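Re: [playroom-swap] play food and small lamp
Marina Koutsoukos, June, 4:40 pm
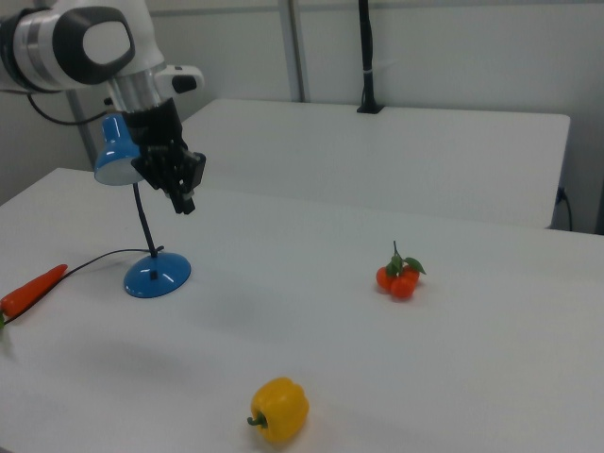 The play food is still available. The carrot, the yellow pepper and the pair of little orange fruits go together, and I won't split them up. The blue desk lamp is separate. It has a flexible neck and a switch on the base. Pickup is at the Asen Street door, code 1166, any time after 4.

> On the list, Were wrote:
> Is the toy food still going? We have a play kitchen
> and nothing to cook in it. Would take the lamp too
> if no one else has asked.

No one else has asked, so both are yours if you can come by 8.

Marina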